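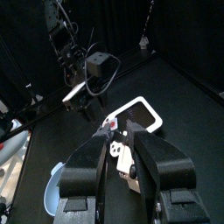
Why does the price of a thing so rarely tell you what it cost to make?

Because a price is a guess about the buyer, and a cost is a record of the seller's bills. The two get written down in different places by different people, and they only meet when somebody sits down to work out a profit.

Chapter 4: Prices and Costs

I learned this the slow way. My first job out of school was in the back office of Tostley, a small company that sold kitchen timers by mail, and for my first month I was sure I'd found a mistake in the books. We had two timers that came from the same factory, in the same box, with the same insides. One had a longer cord to hang it up by. It sold for $10 more. I went to my boss, Danai Antoniadis, with my pencil and my big discovery, and she laughed (kindly!) and handed me a stack of order forms. People liked the cord. They'd pay for it. The cord itself cost us pennies.

So that's where I'd like to start, with those order forms, and we'll get to the graphs in Section 4.3.

4.1 What goes into a cost

Say Tostley orders a batch of 264 timers. Some of what we spend depends on the size of the batch: the timers themselves, the boxes, the postage. Order twice as many and that part of the bill pretty much doubles. These are called variable costs, and they're the easy ones to spot.

Then there's the rent. The rent on our office was $1,247 a month whether we sold every timer on the shelf or spent all of November playing cards. Economists call that a fixed cost. Students often tell me that fixed costs never change, and I see why, the name practically begs you to think so! But our landlord raised the rent twice while I was there. "Fixed" only means that the cost doesn't move with the number of timers you sell.

Add the two together and you have total cost. Divide by the number of timers and you have average cost, which is the number I kept waving at Danai. What she wanted me to look at was marginal cost, meaning the cost of one more timer. We'll be using that one a lot, so put a bookmark here.

4.2 A rival shows up

Things got livelier when a company called Skuvico began selling a timer very much like ours. Suddenly our customers had somewhere else to go, and the cord stopped looking quite so clever. We cut our price on a Wednesday and they had matched it before the weekend.

Before you read on, write down what you think each company should do next, and what you'd need to know about their costs to be sure. Keep the page. You'll want it for Problem 6.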